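Buying local, or trying to

3 April 2025

So I've been meaning to write this one up since November, when I went to the open day at the old Brurkberg works and came home with a tote bag, a sore neck and far too many opinions about factories. I kept starting it and then getting cross halfway through and going off to make toast. Let's see if I get to the end this time.

If you've not been following (and why would you), Brurkberg used to make ceramic tile on two lines, day and night, and for the past few years it's been running one line, on weekdays, when there are orders. The other line is all still there. You can walk along it. The rollers have dust sheets on and there's a calendar on the wall that stopped being turned over at some point and I found that sadder than the machinery, if I'm truthful.

Hamish Ngata took our group round. He started on the glazing end straight out of school and he's now production manager, and he talks very fast and walks even faster, so half of us were trotting. I asked him what it would take to get the second line going again and he laughed and said "customers". Then he gave me the longer answer, which I scribbled on the back of the visitor form, so forgive me if I've mangled it.

The kiln is the thing. A kiln like that doesn't care much whether it's full or half full, it eats nearly the same gas. So when they're only running the one line, every tile that comes off it is carrying the heating bill for the ones that weren't made. That pushes the price up, the builders go and buy the imported stuff instead, there are fewer orders, and round it goes. He drew me a circle in the air with his finger. I've thought about that circle quite a lot.

Now, there are 53 people on the payroll at the moment. My neighbour Donal Sheehan worked there when you could hardly park in the road for shift change, and he'll tell you (at length, over the hedge, while your tea goes cold) that the whole thing went wrong when they stopped making the plain white square and tried to be fancy. I don't know enough to argue with him. I do know you can still see the plain white square in every school toilet in the district, and it's outlived at least one of the schools.

What got me going, though, was the support scheme. There's a pot of money for manufacturers who want to use more of the capacity they've already got, and it sounds great, and Hamish has tried for it. The trouble is the form wants confirmed orders for the extra output before it'll pay for anything to be switched on. And the buyers want to see the line running before they'll confirm an order! I read the guidance notes myself when I got home because I thought he must be exaggerating. He wasn't. It's page 3, and there's a flow chart, and I followed it with a pencil and ended up back at the start.

Paora Kingi, who some of you will know from the comments on here, reckons I'm being unfair. He runs a small joinery and he did get a grant, a different one, and bought an edge bander with it, and he says any scheme that just hands out cash for switching things on would be milked dry inside a year. Fair enough. He also says that half the places moaning about imports haven't rung a new customer since the fax machine. Also fair, Paora, though I wouldn't say it to Hamish while he's standing next to a forklift.

Then there's the clay. I had no idea about this. The clay for the body of the tile comes from a pit close enough that the lorry driver goes home for lunch, but the glaze materials mostly come in by ship, and some of what goes into them is dug up not all that far from here, sent abroad to be processed, and bought back. I made Hamish repeat that. There was talk of a processing plant, Zindine was going to build it, there was even a sign up on the site. The sign's still there if you want to see it. It's a nice sign.

I asked Brodie Tamihana about it (she's in purchasing at Panagiotou, the builders' merchant, and puts up with my questions because I once looked after her cat) and she said they'd stock more local if they could get it regularly. Price bothers her less than I'd expected. What she hates is being told six weeks and then getting it in eleven, with a customer's bathroom in bits and the customer on the phone. She gets a container of imported tile on the day they say, give or take the weather. So that's another thing for the list, and it's one that no grant form seems to mention at all.

Anyway, we were allowed a go in the seconds shop at the end and I came away with nothing, because Ewan had the car and Ewan Pirihi does not believe in putting tiles in a car. I went back on the bus the week after and bought two boxes of the sea-green ones, carried one home, regretted it, and had to ask Donal to fetch the other. They're going behind the sink in the outside loo. They're slightly bowed, which is why they were seconds, and I don't mind a bit.

Do I think everyone should buy local everything? No, and I'd be a fraud if I said so. My boots are from who knows where and the kettle's a Wisov, and I've no plans to change either. I just think if we've got a factory sat there with half of it under dust sheets, somebody with a budget ought to walk along it and have a look before they write the next flow chart. There are 3,335 houses planned for the new estate. Those houses have bathrooms. I'm only saying.

Hamish says the next open day will be in the autumn again, probably, and that they'll do the kiln talk twice because people at the back couldn't hear over the fans. Wear flat shoes. The sandwiches were egg, or cheese and pickle, and the cheese went first.

If anyone reading works in ceramics, or has filled in that form and got further than I did with my pencil, please leave a comment. I've got the guidance notes saved if you want them, and Paora, I know you're going to reply, so go on.
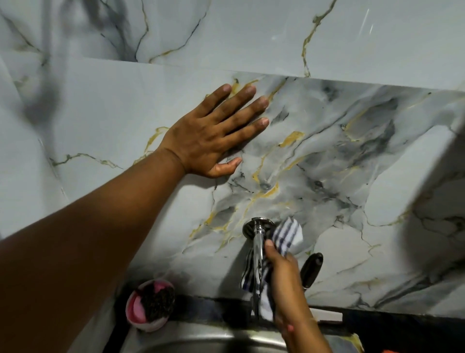

A hand on glossy marble-pattern wall panels, all gold and grey veins.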